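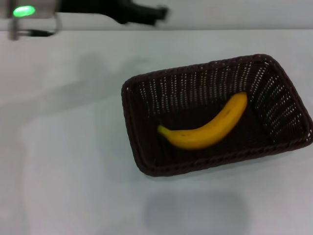 Fruit at work: what changed after the first six months

The fruit scheme at the Tremivham offices started in January with a simple offer. Each kitchen point would have fruit put out every morning, free to anyone in the building, and we would look at how it was going at the half-year. That point has now come, so this item sets out what was eaten, what was wasted, what it cost and what will be different from now on.

Over the six months we bought 3371 pieces of fruit, and 2536 of them were eaten. The rest went into the food waste bins, mostly in the first two months, when we were ordering far too many pears. Pears are hard for days and then soft all at once, and the delivery pattern we had chosen meant they usually reached the soft stage when few people were in. We stopped ordering them in March and the amount thrown away dropped straight away.

Bananas were the most popular by a long way. They went first on every floor, and on the ground floor they were often gone before ten in the morning. Apples came next, although people were choosy about them. The red ones with a slightly floury texture were left behind and the small sharp green ones went. Satsumas did well while they were in season. Grapes were tried for a fortnight and then dropped after several people said they did not like the idea of everyone picking from the same bunch.

Mimoza Leka, who runs the facilities desk and has placed all of the orders, kept a note of what was left over at the end of each afternoon. "I thought we would have to persuade people to eat it," she said. "The difficulty was mostly with timing. If the fruit came in at eleven, people had already been to the shop and bought a pastry. When we moved the delivery to half past seven, we got through a lot more of it."

The supplier, Skerkico, agreed to the earlier slot without charging extra, on condition that we take two larger deliveries a week in place of four small ones. This suits us for apples and citrus, which keep. It is less good for bananas, and by the end of each run there are usually a few with brown patches that get passed over. These are perfectly good to eat. Anyone who would like to take them home for baking is welcome to do so after four o'clock, and there is no need to ask first.

We had 217 replies to the short survey in the spring, which is a better response than we get for most things. The majority wanted the scheme to carry on as it is. A fair number asked for more variety, and a smaller group said they would prefer the money to be spent on better coffee. The coffee comes out of a different budget and is tied to the machine contract, so one would not pay for the other, but the comments have been passed on.

Several replies asked about nuts and dried fruit. We looked into this and decided against it. There are people in the building with serious nut allergies, and the kitchen points are shared and open all day. Dried fruit on its own is possible, but a lot of the packets we were offered came from places that also handle nuts, and it was simpler to leave it out.

Others asked whether the fruit is washed before it goes out. It is not. It is put out as it arrives, and you should rinse anything you are going to eat with the skin on. A sign saying this was up in the second-floor kitchen but not in the others. That has been put right.

There were also complaints about fruit flies in May and June. These were fair. The flies were coming from the food waste caddies, which were being emptied every other day and had lids that did not close properly. The caddies are now emptied each evening and new ones with a catch on the lid are on order. Until they come, please press the lid down after you use it, and please do not leave cores and peel on the side or in the paper bins under the desks. Banana skins in particular seem to end up in the paper bins, and one skin is enough to spoil the whole bag for recycling.

Vasilis Yordanov from the finance team went through the costs. The scheme came in slightly under what had been set aside, mainly thanks to the pears being dropped, and he is content for it to run to the end of the year on the same money. He did point out that prices for berries and soft fruit are high enough that adding them regularly would use up the saving very quickly. We may have strawberries once or twice over the summer if there is a good week for them, but they will not be a standing item.

From next month the following will change. Bananas will be ordered at two stages of ripeness, so that the greener ones are ready as the yellow ones run out. Apples will be the sharper kinds only. Plums will be tried from August while they are in season, and if they go the way of the pears they will be stopped. The third-floor kitchen, which was left out at first as that floor was being decorated, will now have fruit on the same days as everyone else.

The Prumar building across the yard has asked whether it can join. The people there are on a separate lease and have their own kitchen arrangements, so this needs to be agreed with their office manager before anything is promised. In the meantime staff from Prumar who come over for meetings are welcome to help themselves.

A word on fairness. Most people take a piece or two, and that is what the order is based on. Now and then a whole bunch of bananas has left the kitchen first thing for a team meeting - understandable, but it leaves nothing for those who start later. If you want fruit for a meeting, tell the facilities desk by noon the day before and it can be added to the order.

Comments and requests can be sent to Mimoza at the facilities desk or left in the book by the ground-floor sink. The next set of figures will be in the January newsletter.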